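The man who runs the Prendergast repair shop in Clotcombe has been fixing other people's furniture for most of his working life, and he does not believe in lifetime guarantees. I went in expecting a chat about glue. What I got was an hour on why he thinks the whole business of warranties is a con.

"Whose lifetime?" he said. "Read it. It's the lifetime of the product. So when the product breaks, its lifetime is over. They wrote that down and people still pay extra for it."

He had a Plorell leaflet on the bench, a five-page thing that came with a customer's bookcase. The plan cost her $71. When a shelf bowed she was told it had been "loaded in excess of normal domestic use."

"It had books on it," he said.

I put it to him that some people must get their money's worth. A friend of mine had a whole bed replaced without any fuss. He shrugged. "Sure, one bed. Ask how many calls it took. Ask if she got the same bed."

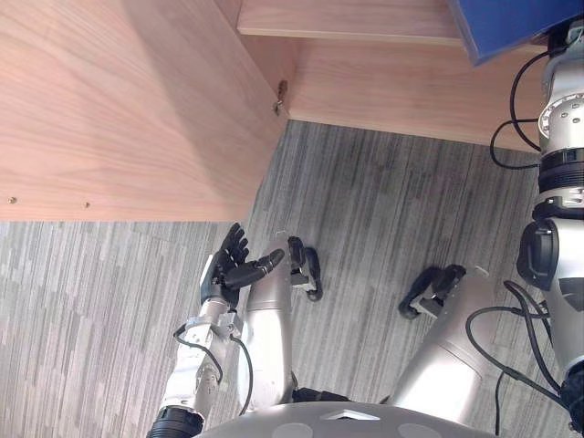 He is no kinder about the old stuff. Customers tell him that furniture was built better in their grandparents' day, and he thinks that is mostly nonsense too. "You're looking at what survived. The junk went to the dump in 1958." He has taken apart antiques held together with bent nails and hope, he said, and charged good money to put them right.

So what should a person buy? He didn't much like the question. Look underneath, he said, and pull the drawers all the way out. If the salesman gets nervous, walk away. He would spend nothing on a plan from Plorell or Raltisix or anyone else -- put the same money in a jar and use it when something comes loose.

I pointed out that a man who charges for repairs might be expected to say that.

"He might," he said. "I'd be suspicious of me."

I asked whether he guarantees his own work. He does, for 2 years, in writing, and the wording fits on the back of the receipt. I asked to see one. It took him a while to find it, and the back was blank. Wrong roll of paper, he said.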